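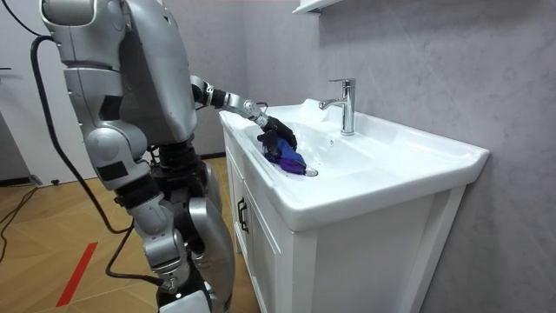
Water Use at the Sink: A Household Survey

Arnaldo Fonseca and Pejman Nazari
Submitted 28th March

Background

Most advice on saving water at home is about showers and lawns. Sinks get less attention because each use is short. We wanted to find out how people in Kodaston use their bathroom and utility sinks, and whether they know how much water goes down them.

The town gets its water from the Mikmont reservoir. Water levels there were low in November, and residents were asked to cut back. We took that request as the starting point for our project.

Method

We sent a paper survey to 50 households on the streets near Kordestani Park. Each household was asked to keep a sink diary for 4 days. They wrote down what the sink was used for and whether the tap was left running or the basin was filled. We gave out a measuring jug with each diary so that people could time how long their tap took to fill it.

This site uses cookies to improve your experience. By continuing to browse you accept our use of cookies. Accept | Manage settings

Results

The diaries contained 1577 entries in total. Hand washing was the most common, followed by brushing teeth. Rinsing cloths and small items of clothing came third, which we did not expect. People who had a separate utility sink used it mainly for this. 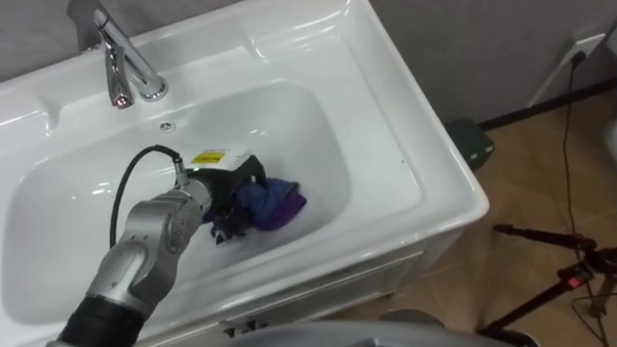
Figure 2. Cloth in a white ceramic sink.

In 19 households, cloths were always rinsed under a running tap. The others used a plug at least part of the time. Several people wrote that they had no plug that fit, or that it leaked. One diary noted that the basin was too deep to fill for a single cloth, so the tap was quicker.

When we asked people to guess their daily sink use, most guessed low. Older residents were closer to their measured figure than younger ones.

Problems

Some diaries had gaps in the evenings. Two of the jugs had faded markings and those readings were left out. We also forgot to ask about faucet aerators, and had to go back to Sovon Street a second time to check.

Further work

A longer diary period would show weekend use better. We would also like to repeat the survey in summer, when more people are home during the day, and to hand out plugs to half of the households before it starts.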